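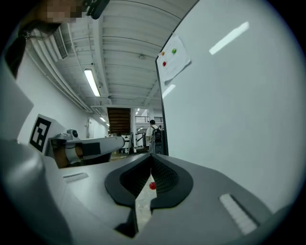
A small red ball between two black finger pads.

News > Local > Public Safety

2 min read

Neighbors in Evton filled the lawn outside the Rathjen Street firehouse in January to remember Patricio Arroyo, the volunteer firefighter who died while helping a family out of a burning duplex on the east side of town. He was in his eleventh winter with the department, and a good many of the people standing in the cold that evening had, at one time or another, been on the other end of one of his calls.

The vigil began at 6:30 p.m., and police put the crowd at 1000, in a town where most events draw far fewer. The high school choir sang two hymns and then – at his mother's request – a silly old camp song he used to hum while washing the trucks, which had people laughing and wiping their eyes all at once. Fifty firefighters from Trenier and other nearby towns came in uniform and stood along the driveway until the last candle was out.

All four members of the family he went in to help are out of the hospital and staying with relatives. The state fire marshal's office is still looking into how the fire started, and the chief has asked folks to please be patient and kind while that work goes on.

A fund for the Arroyo family has taken in 241 donations so far, many of them five and ten dollars at a time. Cards can be dropped off at the firehouse any day before 8 p.m.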